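Planning next year's equipment: what we are buying, and when

August 2018
By the Equipment Planning Desk

14 shares | 3 comments

The equipment budget for next year closes at the end of the quarter, and several sites have asked what is in it for the household robotics work. The short version is one mobile arm, a larger share for simulation, and less for spare parts than last year. The longer version follows, along with what we need from each site before the numbers are final.

We looked at two suppliers. Broleck offered the lower purchase price but wanted a separate service contract, billed yearly and paid in advance. Plisico came in higher on the first invoice and included service for 3 years. When we added up the cost over the period we expect to keep the machine, Plisico was cheaper. It also quoted a delivery time of 90 days from order, against no firm date from Broleck. The recommendation in the draft budget is Plisico.

The split we are proposing is 70 percent for hardware and 30 percent for everything else. Everything else means simulation licenses, computers to run them, training time, floor preparation and freight. Last year we put almost nothing in that second group and then moved money into it all year, one request at a time. Each of those requests needed its own approval, and two of them held up work at Trumivdale while people waited on signatures.

Freight deserves its own line. The quote for the arm does not include a lift gate or inside delivery, and the Trumivdale building has a narrow service door. Please measure your doors, hallways and elevators now and send the figures with your request. If a wall or a threshold has to be changed, that is a building cost and comes out of a different account, but we still need to know about it before the order goes in.

Sites should also check their power. The charger wants its own circuit. An electrician's visit is cheap next to a machine that sits in a crate, so get the visit scheduled early and attach the written quote.

On simulation, the Aaltonen group has been building home interiors and running the gripper through them ahead of any hardware order. This work changed our list. In July we still had two styles of gripper in the draft. After the group tried both in tight rooms, we dropped the wider one and its mounting kit. The money went to computers. The group's other finding was that ordinary household items with legs and rails take up a lot of the robot's view when it gets close to them, so we have added a second camera mount as an option and priced it separately.
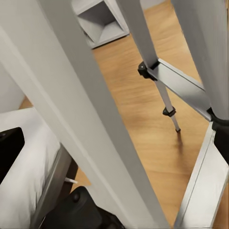
The Equipment Planning Desk
Budget and purchasing, household robotics

A room like this one has a wood floor, an open cube shelf, white walls, and what looks like a folding stepladder standing very near the gripper. Building it in simulation costs staff time and a license seat. Building it for real means buying furniture, finding floor space and paying someone to reset it between runs. We will still need one real test room, and it is in the budget, but sites that planned for two or more should cut back to one and ask for license seats in place of the others.

Used furniture is fine for the test room. Please do not order it through the equipment account - it goes under general supplies, and mixing the two slows down the audit.

What we need from each site is a door and hallway survey, the electrical quote, the number of license seats, and the name of the person who will sign for delivery. Leave the camera mount blank if you have not decided. It can be added later at the same price, as long as the arm has not shipped.

Requests that arrive after the budget closes will go on the list for the following year. Questions about the Plisico service terms should come to the desk and not to the supplier, so that every site gets the same answer.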